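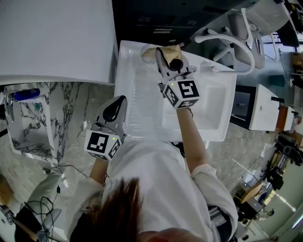 Shallow tubs are a waste of shelf, according to one reader of the previous gallery, and paper-wrapped goods keep their shape better in a single layer on a flat tray. The objection is fair for pastry with a soft glaze. For dry items the deep tub remains the standard container at the Vornley room, and the notes on this page assume it.

Vornley is the smaller of the two packing rooms on Maldonado Street. The layout was revised in December, when the storage tubs came off the wall shelving and went to working height beside the table.

Tub. Large, rectangular, translucent, with a flat rim. Clear plastic is preferred over coloured so that contents can be checked with the lid on. Labels go on the short end only.

Wrapped item. Tan paper, held over the far end of the tub. Items of this size are packed seam down, far end first, working back toward the packer.

Surfaces. White table beyond the tub, white marble-patterned counter with grey veining along one side of the room. The counter is wiped down at 6 am and again at close. Cartons are not to be stood on it.

Seating. Two white office chairs, curved armrests, swivel base. Chairs are parked clear of the tub during packing and returned to the table for paperwork.

Floor. Grey tile. Grout was resealed in the same month as the layout change.

Stock notes: wrapping paper is Previmik 325, supplied in cut sheets, 104 to the pack. Keep 3 packs in reserve. Peltora sheets are an acceptable substitute but crease less sharply and need a second fold at the ends. Offcuts go in the paper bin under the sink.

Maldonado Street main room: see next gallery.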